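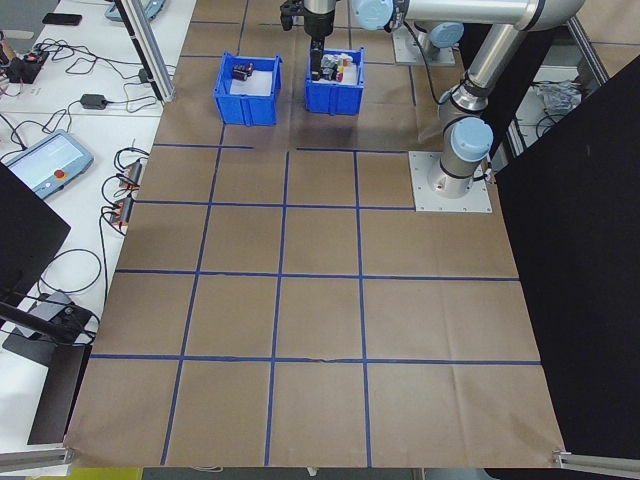 4.2 Grids and the memory for place

We were delighted by how strongly plain squares helped people remember where they had put things. In the Ditthorpe sessions, held in March, 40 adults laid out small household items on a bare cloth and then on a ruled one. They came back after 20 minutes and told us where each item had been. On the ruled cloth they often spoke like map readers (two up, one across), even though we had given them no labels at all! Neighbouring items were still mixed up, but rarely by more than one square.

Figure 3. Squares marked in blue tape on brown paper, with two blue bins.

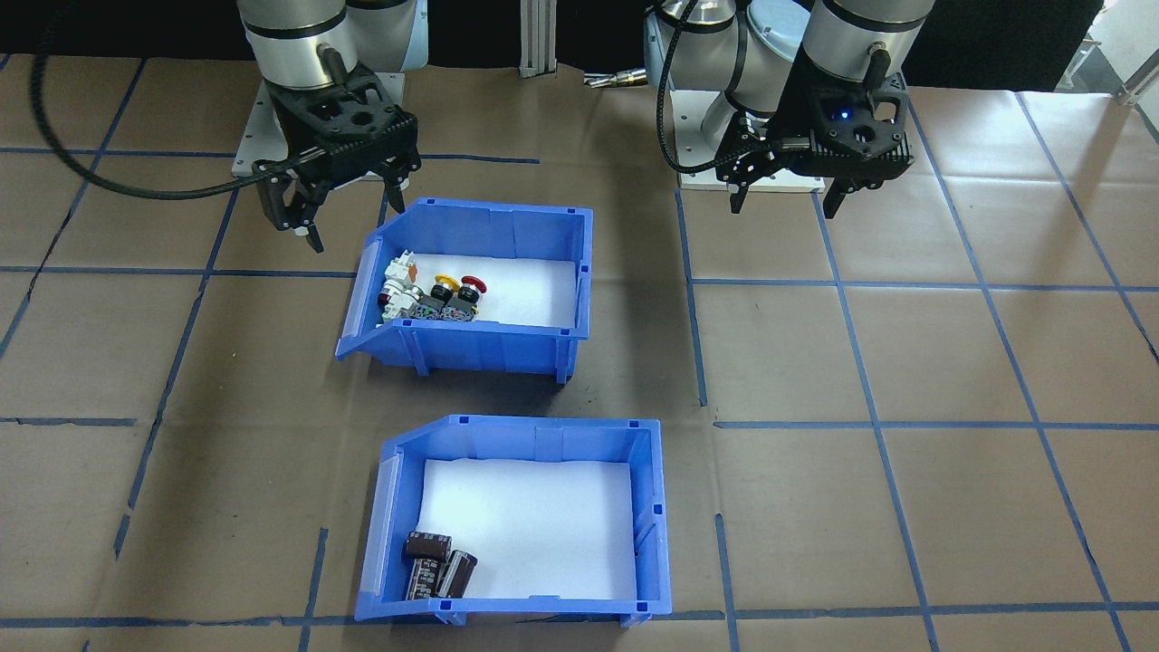 One respondent from Illville told us that the lines were no help to her, that she went by colour and by what sat next to what, and that she would find her own kitchen in the dark without a single square.

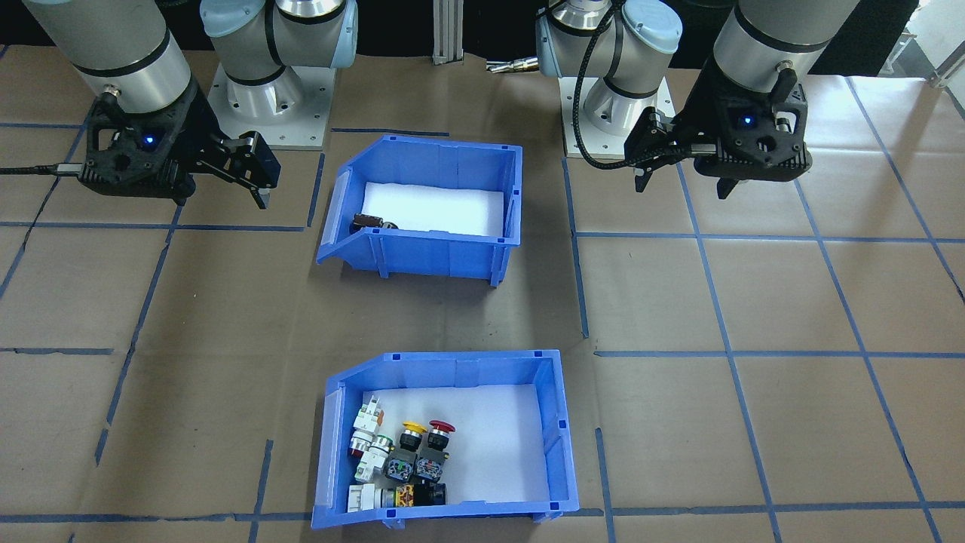

Vol. 20, p. 1150

Her remark fits the Tawfik cloth results rather beautifully. Favourite neighbours, such as cup and saucer, were recalled as pairs with or without lines, and we would love to see this tried with older children.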